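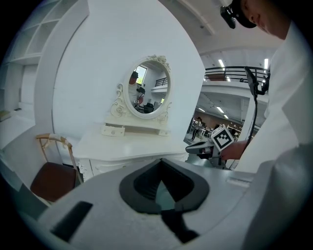 I spent a good part of my working life drafting contracts for small manufacturers, and if you gave me one wish I would spend it on the confidentiality agreement. Specifically, I would make it shorter!

A client of mine in Terndale, a two-person shop called Wukach, was once sent a nondisclosure agreement before a first phone call. It ran to 241 paragraphs. The other side, Rernus, wanted to talk about hinges (nice hinges, I'll grant you, but hinges). My clients read it over three evenings, got frightened, and signed it anyway, and I'm sorry to say that is how most of these things get signed.

My old colleague Rawiri Quinlan used to argue that a long agreement protects everybody. I loved Rawiri dearly and we had this out over many lunches, but I think he was wrong. A court wants to know what was secret, who was told, and for how long they had to keep quiet. You can put all of that on one page, in words the people in the shop would use themselves, and still have room for the signatures.

So if one of these lands on your desk, do ask for the short version. I have asked more than 10 times over the years, usually with my heart in my mouth, and only one company ever hung up on me.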